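위키 홈 > 주거·부동산 > 주택 형태 > 서비스드 레지던스

서비스드 레지던스

서비스드 레지던스(serviced residence)는 가구와 주방이 갖춰진 집을 호텔식 서비스와 함께 빌려주는 주거 형태예요. 보통 한 달 이상 머무는 사람을 받고, 청소와 침구 교체, 우편물 보관 같은 일을 운영사가 맡습니다. 저는 이 형태의 집에서 두 번 살아 봤고 지금도 관심이 많아서, 이 항목은 제가 겪은 것까지 섞어 가며 풀어 쓰려고 해요. 딱딱한 정의만 필요하신 분은 첫 문단만 읽고 가셔도 괜찮습니다!

1. 이름과 구분

우리말로는 '레지던스', '레지던스 호텔', '장기 체류형 숙소' 등 부르는 이름이 제각각이에요. 분양 광고에서는 그냥 고급 아파트에도 레지던스라는 말을 붙이니까 더 헷갈리죠. 저는 구분할 때 두 가지를 봅니다. 하나는 계약 상대가 집주인 개인인지 운영사인지, 다른 하나는 관리비 안에 객실 청소가 들어 있는지예요. 운영사와 계약하고 청소까지 포함이면 제가 말하는 서비스드 레지던스에 가깝습니다.

호텔과 다른 점은 역시 주방과 세탁기예요. 호텔에도 전기포트 정도는 있지만, 찌개를 끓이고 설거지를 하고 빨래를 너는 생활은 어렵잖아요. 반대로 일반 월세와 다른 점은 몸만 들어가도 된다는 겁니다. 수저부터 다리미판까지 다 있어요(제가 살던 곳에는 와인잔이 밥공기보다 많았습니다).

법적으로 어떤 건물에 해당하느냐는 나라마다, 또 건물마다 달라요. 숙박 시설로 허가받은 곳이 있고 주택으로 등록된 곳이 있는데, 여기에 따라 전입신고나 보증금 보호가 달라지기 때문에 꼭 확인하셔야 합니다. 분양 상담사 말만 듣지 마시고 건축물대장을 직접 떼어 보세요.

2. 건물 구성

규모는 천차만별입니다. 제가 처음 살았던 엘람베르크(Elamberg)는 전부 124세대였고 층수는 16층이었어요. 로비에 안내 데스크가 있고, 2층에 공용 세탁실과 작은 회의실, 꼭대기에 라운지가 있는 전형적인 구조였죠. 두 번째로 살았던 플루브사이드(Fluvside)는 강변에 있는 단지인데 256세대라 훨씬 컸고, 그만큼 엘리베이터 기다리는 시간도 길었습니다. 아침 8시 반쯤에는 그냥 계단으로 내려가는 게 빨랐어요.

세대 구조는 원룸형이 제일 많고, 침실이 따로 있는 형태와 가족용 투룸이 그다음이에요. 원룸형이라도 40제곱미터쯤 되면 식탁을 따로 놓을 수 있어서 생활의 질이 확 달라집니다. 그보다 좁으면 대개 조리대 옆에 붙은 바 테이블에서 밥도 먹고 노트북도 쓰게 돼요. 저는 그렇게 여덟 달을 살았는데, 허리가 좀 고생했습니다.

3. 마감재와 비품

고급 레지던스일수록 마감재 이야기를 길게 해요. 상판은 천연석인지 돌무늬를 입힌 것인지, 바닥은 원목인지 강마루인지, 수전은 어디 제품인지 하는 것들이죠. 플루브사이드는 주방 가구를 베레티(Beretti)에서 맞췄다고 입주 안내서 첫 장에 자랑스럽게 적어 놨더라고요. 서랍이 부드럽게 닫히는 건 확실히 좋았습니다. 다만 짙은 색 무광 문짝은 손자국이 너무 잘 남아서, 다음에는 밝은 색을 고르고 싶어요.

돌무늬 표면은 때가 덜 타 보여서 장기 임대용으로 인기가 많습니다. 천연 대리석은 레몬즙이나 식초에 약하고, 커피를 쏟고 한참 두면 물이 들 수 있어요. 이런 까닭에 임대 세대에는 관리가 쉬운 인조석이나 타일을 쓰고, 집주인이 직접 사는 세대에만 천연석을 넣는 경우도 있습니다. 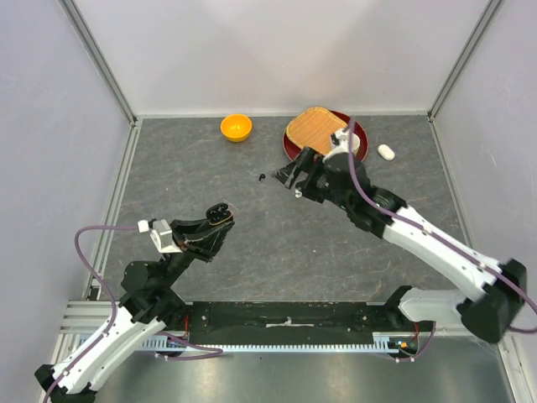
회색 돌무늬 상판 위의 주황색 그릇과 검붉은 접시, 엮은 무늬의 매트

비품 목록은 입주하는 날 반드시 받아 두세요. 접시 몇 장, 컵 몇 개까지 적힌 종이를 주는 곳이 있고 말로만 때우는 곳이 있는데, 나중에 퇴실할 때 차이가 큽니다. 저는 엘람베르크에서 나올 때 있지도 않았던 냄비 뚜껑 값을 낼 뻔했어요. 입주 첫날 찍어 둔 찬장 사진 덕분에 넘어갔고요.

4. 비용

월 임대료만 보면 주변 월세보다 비싸 보입니다. 그런데 인터넷, 수도, 청소, 가구 대여까지 따로 계산해 보면 반년 이하로 살 때는 차이가 꽤 줄어들어요. 1년이 넘어가면 일반 임대가 유리한 경우가 많고요. 계절도 탑니다. 9월에는 학기와 인사 이동이 겹쳐서 좋은 방이 금방 빠지니까, 저라면 여름이 끝나기 전에 예약하겠어요.

계약서에서 제가 꼭 보는 항목은 이렇습니다.

- 중도 퇴실 위약금과 통보 기한
- 청소 횟수, 그리고 안 받겠다고 하면 할인해 주는지
- 전기와 난방 사용량 상한
- 손님 숙박 허용 여부
- 주차비 별도 여부

전기 상한은 정말 놓치기 쉬워요. 여름에 에어컨을 마음껏 틀었다가 추가 요금 고지서를 받고 한동안 선풍기만 끼고 살았습니다.

5. 운영 방식

건물주가 직접 운영하는 곳도 있지만, 대부분은 전문 운영사에 맡깁니다. 하셰미(Hashemi)라는 운영사가 관리하던 플루브사이드는 개별 소유주에게 세대를 위탁받아 임대 수익을 나누는 방식이었어요. 이 경우 소유주가 마음을 바꿔 직접 들어와 살겠다고 할 수 있으니, 세입자 쪽에서는 계약 기간 보장 문구를 잘 봐야 합니다. 투자자 입장이라면 공실 위험을 누가 지는지가 핵심이에요. 수익을 보장한다는 말이 있어도 보장 기간과 보장하는 주체를 따로 확인하셔야 하고요.

6. 장단점에 대한 제 생각

혼자 낯선 도시에 막 도착했을 때는 이만한 게 없다고 봐요. 밤늦게 열쇠를 잃어버려도 데스크에 사람이 있고, 택배도 대신 받아 주니까요. 대신 내 집이라는 느낌은 잘 안 납니다. 못 하나 못 박고, 소파 색도 못 바꾸고, 복도에서 마주치는 이웃은 몇 주마다 바뀌어요. 저는 그 점이 편했는데 같이 살던 동생은 많이 심심해했습니다.

반려동물은 안 받는 곳이 아직 많고, 받더라도 층을 따로 지정하거나 퇴실 청소비를 더 매기곤 해요. 고양이를 데려가실 분은 방을 보러 가기 전에 전화로 먼저 물어보세요.

7. 같이 보면 좋은 항목

생활형 숙박시설, 콘도미니엄, 단기 임대, 코리빙, 위탁 운영 계약

마지막으로 고친 날: 2024년 3월 1일 금요일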